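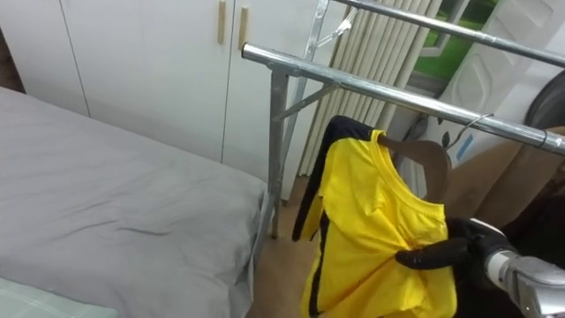 Vol. 2, No. 2

Small Rooms and Damp: Term Project Report
Brumlow Hall study, first draft

Our project asked why student rooms in Brumlow get so damp in winter and what people do about it. We picked Brumlow becuase the rooms are small and everybody dries clothes indoors. The other hall, Ledesma, has a basement laundry, so we used it to compare.

Method. Paper survey, handed out in February, 188 sent, 97 came back. Also humidity readings morning and night with a cheap meter. Lost a few readings when the battery died. Sorry. 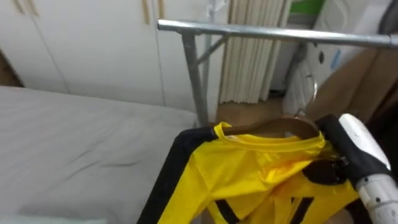 Moisture from laundry was the biggest topic in the written answers. A normal load holds a lot of water after the spin and all of it ends up in the air of the room. Windows stay shut because of the cold, then it lands on the glass and the outside wall. Thick stuff is worst — hoodies, towels, jeans. Spacing matters too. A top put on its own hanger, like the yellow one with the black stripes, gets air on both sides, while one folded over a rail stays wet in the middle. Most people who answered said they fold over the rail. Faster, and hangers run out.

Heating was the second topic. Brumlow heat goes off at night and the readings went up by morning, nearly every time. Ledesma stayed flatter. We think the basement laundry explains part of it but Ledesma also has newer windows, so we can't say how much.

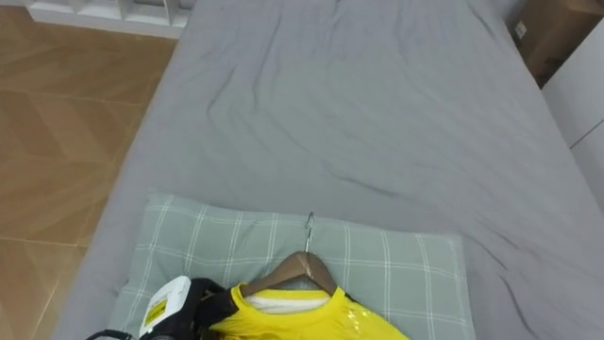 2 min read

Mold. Mostly behind furniture on outside walls, according to the survey. We did not check rooms ourselves, no permission. Skomcombe (the housing office) has a form for reporting it, and a lot of people didnt know it existed.

What we would change: more meters, a longer run, ask about showers. Also ask which floor, we forgot that.

Recommendations: put the form on the door notice, leave heat on low overnight, open one dryer room per floor. Readings are in the Omemow folder, second tab.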